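Rastard Funeral Homes Opens Online Memorial Pages to All Families in July

FOR IMMEDIATE RELEASE

Rastard Funeral Homes will offer free online memorial pages to every family it serves starting in July. No time limit, no sign-up fee. Pages stay up for good.

Until now the pages came only with full service packages. Families choosing direct cremation or a graveside service had to pay $80 extra. That charge is gone.

"People kept asking why Mom's page came down after a year," said Gumaro Bañuelos, director at Rastard. "Fair question. So we changed it." 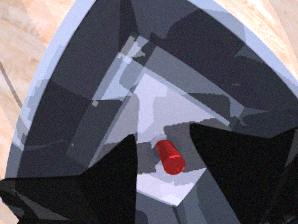
Each page holds the full obituary, service times, a guest book and up to 200 photos. Relatives out of state can post stories, light a candle or order flowers direct from the page - Villca Florists handles delivery in Curkico and the surrounding towns. Families approve all messages before they go up.

Older notices are coming back too. Rastard has restored 394 past obituaries so far, some of them typed in from newspaper clippings. More to follow as staff get thru the files. If a notice has a wrong date or a mispelled name, call the office and it will be fixed the same day.
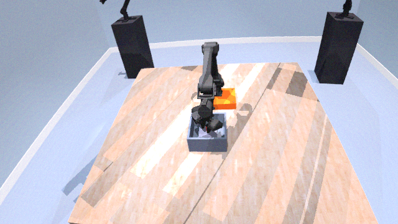 Robot arm over a wood table, with its gripper inside an open bin.

Walk-in help setting up a page: Sunday, 7 p.m., Tatitz Chapel, Curkico. Bring photos, prints are fine, we scan them there and hand them right back. Coffee provided. No appointment needed.

Existing pages need no action - they carry over automatically with all guest book entries.

Media contact: Gumaro Bañuelos, Rastard Funeral Homes, Curkico office

###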